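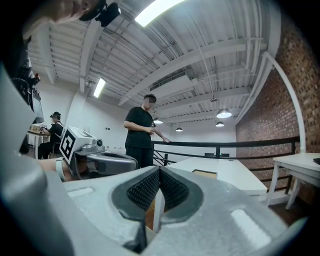 Prakash Rajan schreibt nach jeder Schicht denselben Satz ins Protokoll: Ein Greifer, der nicht loslässt, ist schlimmer als einer, der nicht zupackt. Er hat recht, und deshalb suchen wir Verstärkung!

Teilnehmende gesucht: Fehlerstudie Handgreifer
Standort Sturkgate, Projekt Trilell

Im Dezember ist bei uns ein Greifer unter Last stehen geblieben. Die Backen waren geschlossen, der Auslöser reagierte nicht mehr, und bis die Kollegin die Hand aus der Schlaufe hatte, vergingen 14 Sekunden. Verletzt wurde niemand. Trotzdem haben wir die Serie sofort gestoppt und alle Aufzeichnungen noch einmal durchgesehen. In 419 Durchgängen fanden sich weitere Hänger, die meisten so kurz, dass sie im Betrieb keinem aufgefallen waren. Den Verdacht haben wir inzwischen auf die Rückstellung eingegrenzt - beweisen können wir ihn noch nicht, und genau das macht die Sache so spannend.

Was Sie bei uns tun
Sie greifen, heben und stapeln kleine Teile am Tisch, einhändig und beidhändig, mit Handgreifern und Kopfkamera. Dazu kommen Durchgänge, in denen wir die Störung absichtlich auslösen. Sie wissen vorher, dass es passieren kann, nur den Zeitpunkt kennen Sie nicht. Danach erzählen Sie uns, was Sie gespürt haben: Ruckeln, Widerstand, ein Klicken, alles ist interessant. Die Greifkraft ist während der gesamten Studie gedrosselt, und die Handschlaufe lässt sich jetzt mit einem Zug öffnen. Das üben wir mit Ihnen, bevor es losgeht.

Wen wir suchen
Erwachsene mit ruhiger Hand und Lust am genauen Hinschauen. Vorkenntnisse in der Robotik brauchen Sie nicht. Linkshänder sind sehr willkommen, von ihnen haben wir bisher viel zu wenige Daten! Bei Beschwerden an Handgelenk oder Nacken melden Sie sich bitte vorab bei uns.

Rahmen
6 Termine, Beginn jeweils um 9 Uhr, Vergütung bis zu 1000 Euro je nach Zahl der Termine. Pausen nach Bedarf, abbrechen dürfen Sie jederzeit. Gesichter werden in den Aufnahmen vor der Auswertung unkenntlich gemacht.

Anmeldung
Formlos per E-Mail oder direkt am Empfang in Sturkgate, Stichwort Trilell. Bitte geben Sie Ihre Greifhand an und ob Sie eine Brille tragen.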